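Purificación Montoya
Thread, 29 posts. Mostly about getting stains out of old table linens, which a few of you asked about after I mentioned the box from Skurkbridge.

I bought the box at an estate sale there in January. It was sold as is, tied with string, and I paid for it without untying the string. Mostly cotton, some linen, two damask cloths, and a lot of napkins that don't match.

First, sort by fiber if you can tell. If you can't, treat everything like the most delicate thing in the pile. Linen creases sharply and feels cool in the hand. Cotton is softer at the fold. A blend will usually feel a little slick.

Hold each piece up to a window before it goes near water. You're looking for thin spots. Old cloth goes at the fold lines first, and a thin spot becomes a hole in the wash.

Mend before washing. I used to do it the other way around and lost a very nice runner.

Mark the stains with a loop of colored thread, one stitch, loose. They disappear when the cloth is wet and then you can't find them to treat them.

Cold soak, overnight, plain water. The water will be brown in the morning. Pour it out and do it again. I did the worst cloth for 2 days and changed the water whenever I walked past.

Don't use hot water at the start. It sets anything with protein in it, so egg, milk, gravy, blood.

After the plain soak, oxygen bleach in warm water. Follow the amount on the package. I use the Tanesora powder because the hardware store here carries it. Any of them will do.

Not chlorine. It weakens old fibers and it can turn some finishes yellow, and then you have a new problem.

Six to eight hours is normal. Keep the cloth under the surface. A dinner plate works as a weight if it has no metal rim.
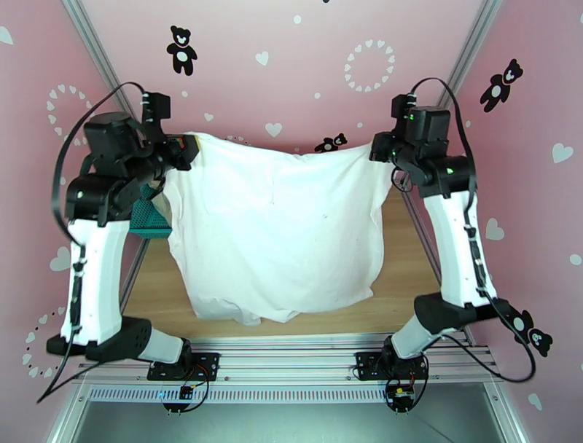
Last edited 2nd March

Rust is a separate job. Oxygen bleach won't touch it. Lemon juice and salt, left on in the sun for an afternoon, will lift a light rust mark. Rinse it well after. Test a corner first.

Small dark specks are usually mildew or rust, and they look alike. If there's a ring of orange when you hold it to the light, try the rust treatment. If it's gray or black all the way through, it's probably mildew and may not come out.

Candle wax: freeze it, scrape off what you can with a spoon, then paper towel and a warm iron. Change the paper often. Colored wax leaves dye behind and that goes in the oxygen soak.

Red wine that's been there for decades is brown now. Soak it like everything else. I've had it fade to a pale tan and stay there. I put a plate over it.

Rinse more than you think you need to. Leftover detergent yellows in storage. A lot of what people call age is old soap and old starch.

Drying. Flat or over a rail, out of the wind. Get the weight off the corners. A wet tablecloth is heavy and pegs at two corners will pull it out of square.

If it's already out of square, damp it down, lay it on a big table and ease it back with your palms. Do this before ironing.

Iron linen damp, from the wrong side, hot. Damask gets the right side too if you want the shine.

I don't starch anything that's going back in the closet. Starch cracks at the folds, and silverfish like it. Starch on the day you use it.

Store rolled if you have the room. I use cardboard tubes wrapped in acid-free tissue. If you have to fold, fold in thirds one time and in quarters the next.

No plastic bins with tight lids. A cotton pillowcase is fine.

Somebody asked about Gellora, the stain gel. I tried it on a napkin. It took out the coffee and left a pale patch, so I wouldn't use it on anything colored.

Also asked: dry cleaners. Purba Cleaners on my side of town takes old linen and is careful with it, but they won't promise anything on stains and I wouldn't either.

Final tally from the box: most of it usable, a few napkins cut up for patches, one cloth too far gone. The lace edging from that one is in a drawer.

Cost me $10 for the box and around that again in powder.

Correction to the post on wax, I originally wrote hot iron. Warm. Sorry to whoever scorched theirs.

Wool blankets are a different thing and I don't know enough to tell you.

Next thread will be on darning the thin spots.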